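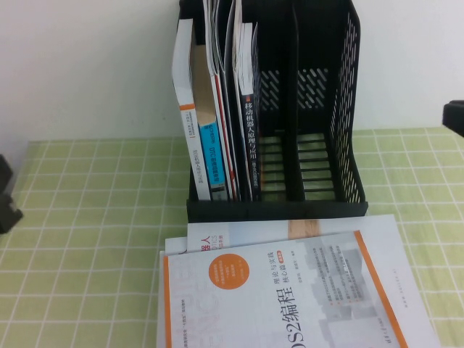 Keeping paper under control at home

Aug 6, 2019

In our home the paper comes faster than we can read it. These are the habits which helped us most.

Open the mail standing up, next to the recycling bin. Envelopes and flyers go in at once. What needs an answer goes in one tray, and I empty this tray every Tuesday evening.

Manuals take much space. Before I keep one, I look if the maker has it online. For our Skilley kettle I found all 2 pages there, so the paper went out.

Receipts from the store fade in the light. I copy the important ones and write the date on the back with pencil. Tape on the printed side can make the text disappear, so use a paper clip.

Upright is better than a pile. In a pile you always want the sheet on the bottom. If a divider section is only half full, put something heavy at the end, or the thin folders will bend.

School papers I sort one time in the year, in September. Last time I threw away 143 sheets and we did not miss any of them.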